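Block pushing at Sustaden: where the collection stands

The Dirko arm has been back in daily use since January, and the block-pushing set is now the largest single set of examples we hold. At the last count there were 2,794 recorded runs on the server, of which 1,296 have been checked and given a written instruction. The rest are waiting for labels.

For those who have not followed the work, the task is simple to state. An operator drives the arm by hand controller and uses a single finger to slide toy blocks across a board. There is no grasping. Each run lasts as long as it takes to carry out one short request, such as moving one block next to another, or separating two that are touching. The joint positions, the finger position and the camera pictures are saved together, and the learning system is later trained to produce the same kind of movement from the pictures and the words alone.

We changed two things in the spring. The first was how the instructions are written. Up to then the operator read a request from a list and carried it out. The list was short, and the trained model did well on those sentences and badly on anything phrased another way. Operators now push blocks freely for up to 12 minutes, and the long recording is cut up afterwards. A second person watches each piece and types what was done in their own words. This is slower, but the wording is far more varied. We have had "nudge", "shove", "bring over" and "tuck in behind" for much the same motion, and all of them are kept.

The second change was to the starting layouts. Tidy rows crept in whenever people reset the board themselves, so the layout is now drawn at random by the Brorkoser scheduling tool and shown on the operator's screen. Small errors in copying it are fine. Close groups are welcome, as the model still finds it hard to move one block without dragging its neighbour along.

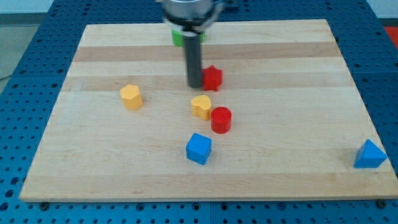

Blocks near the edge of the board remain a weak point. Operators tend to avoid them, so the model has seen few examples of bringing one back towards the middle. Please include at least one such move in each session, and go slowly. If a block falls off, stop the recording and mark it as ended early. Do not delete it — we would like to keep those runs for the failure detector.

Labelling is the present bottleneck. The Llewellyn office has taken a share of the backlog and will work through the older recordings first. When you write a label, name blocks by colour and shape together, as colour by itself is often not enough to pick one out. Left and right are always given from the camera's side, whichever way you were facing when you drove the arm.

The next training run will start once the Llewellyn share is in. It will take almost 6 days, and the arm will stay free for collection during that time. Booking is through the usual page, and morning slots are easiest to get.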